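Club log, handover task

The Rastis task for May is a two-arm handover. One arm passes a flat, flexible piece to the other, and the second arm takes it to the black rack. The hard part is the overlap, when both grippers hold on. 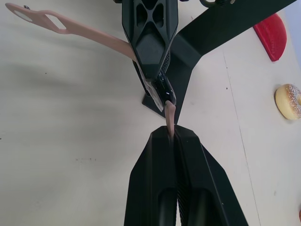

Grip timing

Femi Bashir set the release delay to 155 ms. Shorter values let go before the second pair of fingers had closed. 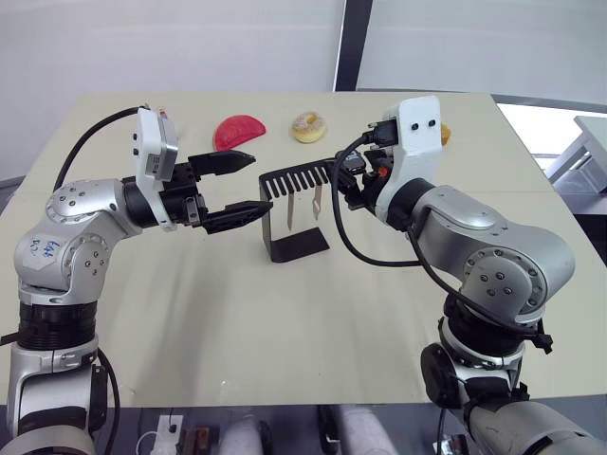 Both arms at the rack.

Ravindra Semwal rewrote the approach so the fingers meet the narrow end first – less bending that way.
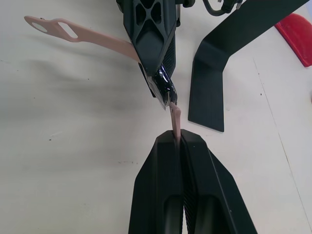 Next steps

Log is at 79 runs. Wrist angle is still tuned by hand.

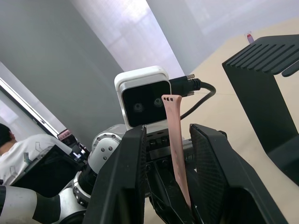 Thakur: Did you try force feedback for the release? A fixed delay drifted on ours.

Arnix: What closing speed?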